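Two Hands Are Harder Than One
What a spring and summer of swapping grippers taught a small parts shop in Tollton

Aug 31, 2026

If you come into Tollton from the river side, you pass the feed store and the old creamery, and then a low brick building with a loading dock painted a green that must have been on sale. Juvotura has been in there long enough that the mail carrier no longer knocks. They refurbish and repack electrical controls, the push buttons and switch blocks that live on the fronts of machines, and for most of the company's life every last one of those parts has been picked up by somebody's fingers, turned over, looked at, and set down in the right place.

I went out there in March to write a short item about robots and ended up going back all summer, partly for the robots and partly, I admit, for the pie place across the road. What I had pictured was one big decision, made in a conference room, about which robot to buy. The arms turned out to be the easy part of the story (they were picked before I ever showed up, and everybody seemed happy with them). What kept the crew up late was the last few inches, the part that touches the part. Grippers, in other words. I have now spent more hours talking about fingertips than I ever expected to in this life.

They tried two in earnest. The first was the Goodwin, a parallel-jaw model, and the second was the Ridberg, which came with softer pads and a good deal more adjustment than the Goodwin had. On paper the Ridberg should have walked away with it. It could be set to close so gently that the crew passed a marshmallow back and forth all through one lunch hour, and I have a marshmallow in my notes to prove it, a little flat now.

But marshmallows are kind. A push button is not a kind shape. It has a wide cap, a narrow neck, a threaded collar and then a squared-off block behind it, and depending on how it has rolled, the arm may be coming down on any one of those. The Ridberg's pads were lovely on the caps and miserable on the collars, where the part would swivel in the grip like a door on one hinge. The Goodwin pinched harder and had less to say for itself, and if it got hold of the square block, the part stayed put. If it got hold of a cap, well, off across the bin it went!

So they did what careful people do and ran the same picks over and over, with each gripper taking its turn, and wrote everything down. By the middle of summer the log held 2664 attempts. The Goodwin finished with 87 percent clean picks, meaning the part came up on the first try and didn't shift before it was set down. The Ridberg ended up nearly 7 points behind, and most of that gap came from collars. When the crew took the collars out and looked only at loose caps and small round parts, the order flipped, and there was a long quiet spell around the coffee machine that afternoon.

The height of the approach mattered more than I would have guessed. Come down too high and you get a fingertip's worth of cap; come down too low and the jaws touch the bottom of the bin, and the controller, quite sensibly, stops everything and waits for a person. They spent the better part of a week on that alone. They also spent a surprising amount of time on tape, moving the marked-off squares on the table until each bin had a home that both arms could reach without leaning into each other's space. I helped with the tape one morning, and I would not look too closely at my corners.
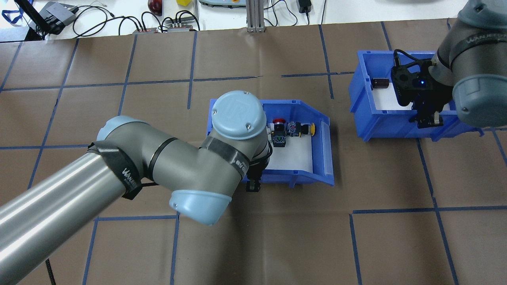
Why not just use one arm and let it change grippers as it goes?

A tool changer would do it, and the crew priced one. Every swap costs time, though, and on small parts the swaps pile up faster than the picks do. With two arms, each one can keep the fingers that suit its bin, and the work carries on side by side.

The trouble with two arms is that they have to be good neighbors. An arm working near the middle takes up a lot more room than its gripper does, with that long reach and the elbow swinging out behind, and the early programs were so polite that each arm stood around waiting for the other to finish. Loosening that up a little at a time is the job for the fall. The cables are on the list too. A cable that hangs nicely in one pose will find something to rub against in the next.

As for the grippers, the Goodwin stays on for the switch blocks and anything else with a flat side to it. The Ridberg is going to get a new set of pads, a bit narrower and with a shallow notch down the center, which one of the night crew sketched on the back of a packing slip. I've seen the sketch. I was told I could come back when the pads arrive, and that the peach pie should still be on across the road.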